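Atelier partagé de Skellby — Contrôle sécurité avant réouverture
Relevé du 7 août 2023
Contrôle : Flynn Grimshaw. Relecture : Alby Stubbs, qui a demandé que les commentaires restent polis. J'ai fait au mieux.
Local : bâtiment 1216, rez-de-chaussée

1. Issues et circulations
Porte principale : conforme. S'ouvre dans le bon sens, ferme quand elle y pense.
Sortie de secours côté cour : NON CONFORME. Un vélo, puis un second vélo attaché au premier. Les deux propriétaires se renvoient la clé. Dégagement exigé avant réouverture.
Largeur de passage entre les établis : conforme.
Éclairage de secours : conforme, sauf le bloc au-dessus de l'escalier, qui clignote depuis l'hiver avec une belle constance.

2. Incendie
Extincteurs : conformes, plombés, accessibles. Celui du fond sert de portemanteau — à faire cesser.
Plan d'évacuation : À REFAIRE. Il indique encore la cloison abattue l'an dernier et propose donc de sortir par un mur.
Chiffons gras : bac métallique à couvercle présent. Les chiffons se trouvaient à côté.

3. Plans de travail et sols
Nappes et tapis : vérifier que rien ne pend dans le passage et que rien ne glisse.

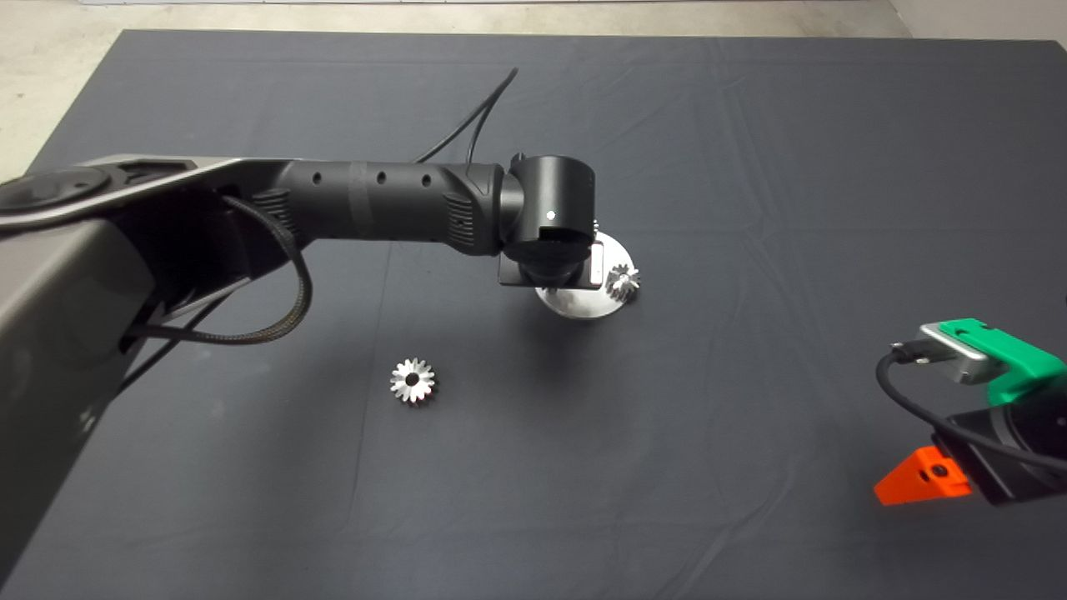
Table à nappe gris foncé, sol en béton clair derrière.
Sol : balayé, pas de trace d'huile. Le joint soulevé près du lavabo est signalé pour la troisième fois. Je garde une copie des deux premières.
Tabourets : l'un boite. Le carton plié glissé sous le pied n'est pas une réparation.

4. Électricité
Tableau : accessible, étiqueté. Le circuit « divers » alimente la moitié du local, étiquette à préciser.
Multiprises en cascade : NON CONFORME, coin café. Trois à la suite, pour une bouilloire.
Arrêt d'urgence de la perceuse à colonne : essayé, fonctionne.
Aspirateur Caruso : fiche fendue. Mis hors service, cordon enroulé, mot explicite collé dessus. Le mot avait disparu à midi, je l'ai remis.

5. Petites pièces et rangement
Bacs : étiquettes lisibles sur l'étagère haute, optimistes sur l'étagère basse.
Pièces isolées : tout pignon, écrou ou roulement laissé sur un tapis retourne dans son bac en fin de séance. Une pièce ronde au sol vaut une peau de banane.

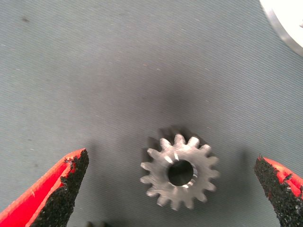
6. Premiers secours
Trousse : présente. Pansements : un seul format, le plus petit.
Lave-œil : périmé. Commande passée chez Caltside, référence 3196.
Numéros d'urgence : affichés, derrière le calendrier. À déplacer.

7. Suites à donner
Vélos, multiprises, plan d'évacuation : avant réouverture.
Joint du sol, bloc de secours, lave-œil : avant fin septembre.
Tabouret : Alby s'en charge, il y tient.
Original au classeur, copie au bureau de Larkport.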